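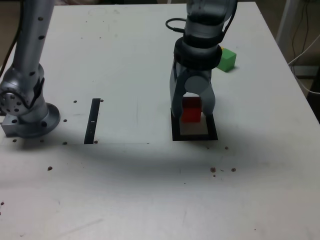
3.2 Layout of the Block Task

The block task uses three colored cubes and one marked square. It was first described in the Heneck set of tabletop layouts, and we kept its rules with two changes, given below. The cubes are red, yellow and green. The square is a black outline with a pale interior, and it lies on a white table. Only the red cube has a fixed goal, which is to end up inside the outline. The other two may be anywhere on the table when a trial starts.

Our first change concerns what counts as inside. Heneck required the cube to be centered, with an equal margin on all four sides. In our August pilot this rule led to long arguments between raters over small differences. We now accept any position where the base of the cube does not touch the black line. In Figure 2, for instance, the red cube stands toward one corner of the square, and a strip of the white interior is left over on two sides. Under the old rule this would have been marked as a miss. Under ours it is a correct placement.

The second change is that the yellow and green cubes may touch each other. Witkowska (the Surcombe report, section 4) kept all cubes at least one cube width apart. That makes the colors easier to tell apart from a low angle, but it also rules out side-by-side pairs, and those were the layouts our raters disagreed on most.

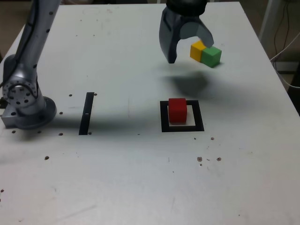

Ratings were made from still pictures. The full set holds 2,852 stills, of which 94 were set aside for training the raters and left out of all results. Each rater noted the position of the red cube relative to the line, then whether yellow and green were touching, apart or not clear. The third answer was used when one cube hid part of another. Teodor Witkowska settled the cases where two raters gave different answers.

Shadows caused more trouble than we expected. Broad gray shadows on a white surface can be read as the edge of a cube, and in over 35 stills a rater placed the base of a cube where its shadow fell. We therefore added a note to the Hadier rating sheet asking raters to find the bottom edge of the front face first. The note was in use from 10/3/24, and all earlier ratings were redone with it.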